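Torelby Tenants and Residents Forum
Board: Building Rules and Consultations
Topic: Proposed change to bicycle storage in the Pettigrew Building

ResidentServices_Torelby
Posts: 1,153

Members are invited to comment on the draft amendment to Section 5 of the House Rules. Under the draft, bicycles may no longer be kept on landings or in the ground floor corridor. Each apartment would be assigned one space in the basement store, and a second space could be requested in writing. Comments posted before noon on Friday will be attached to the papers for the September meeting.

The draft does not change the rules for strollers or mobility aids.

northstair_4
Posts: 88

I wish to record my support for the amendment. The landing on the fourth floor of the north stair has been narrowed by bicycles for most of the past year, and two written requests to the owners produced no change. A fire exit should not depend on the goodwill of individual households.

I would ask that the final text name the landings by floor. The present wording, "common areas," has been read in several ways.

Eneo_Resident
Posts: 412

I must object to the draft as written. The basement store is reached by eleven steps and a heavy door that closes by itself. Older residents, and parents with a child on one arm, cannot be expected to carry a bicycle down that stair twice a day. The rule would in practice remove the use of a bicycle from the people who most rely on one.

The Eneo Building placed its racks in the rear courtyard and has kept its corridors clear since then. I request that the same arrangement be considered before any vote is taken.

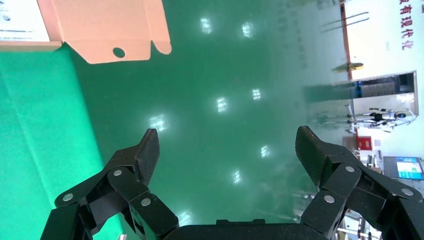
Page last changed: Friday, 4:40 p.m.

ResidentServices_Torelby
Posts: 1,154

The courtyard option was reviewed last year. The quotation received from Prandano for covered racks was $3,979, excluding drainage work. The balance available for minor improvements at that time was $3,923. The proposal was therefore deferred and not rejected, and it may be raised again by any resident.

northstair_4
Posts: 89

With respect to the previous speaker from Eneo, that courtyard is twice the size of ours and has a gate to the street. Ours is entered through the laundry passage. I do not consider the two buildings comparable.

Eneo_Resident
Posts: 413

The width of the laundry passage is sufficient for a bicycle. I have walked one through it. I also note that the shortfall in the quotation was $56, and I find it difficult to accept that a covered rack was set aside for that sum.

ledgerline
Posts: 27

The drainage work was never priced, so the true shortfall is unknown. I would support a fresh quotation with drainage included, and a delay of the corridor rule until it has been received. Please also confirm whether folding bicycles kept inside an apartment are affected.

ResidentServices_Torelby
Posts: 1,155

Folding bicycles kept inside an apartment are not affected. The request for a new quotation has been noted and will be listed as a separate item.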